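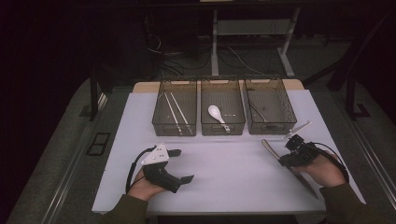 Claralow Household Words

Version notes and data card

Claralow is a small word list of kitchen and table vocabulary, with spoken example sentences. It was made for adult learners who already read some English but do not know what to call the things at home. The list has 400 headwords and 1,625 example sentences. Tharindu Sultana wrote most of the sentences, and Karthik Dewan checked them in January.

What is in the folder

words.csv - one headword per line, with plural and part of speech
sentences.csv - the sentences, with the headword they belong to
audio - one sound file for each sentence

How the words were chosen

We started from about 3,000 words in the older Skoseo list and removed everything that is used only in restaurants. Words with two common names, such as "skillet" and "frying pan", are kept as two entries which point to each other. For "basket", "bin" and "tray" we asked learners which word they would say first, and the answers did not agree very much.
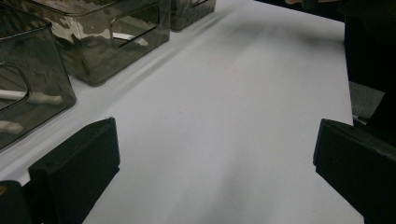
The column "first_choice" keeps these answers as they were given, also the misspelled ones. Please do not correct them if you send us changes.

Known problems

The audio for the letter S has a low hum. Compound words are sometimes written with a space and sometimes without, for example "soup spoon" and "teaspoon". We follow the spelling of the Baptista glossary, even when it is not regular.

License

Free for teaching. For other use, write to Karthik first.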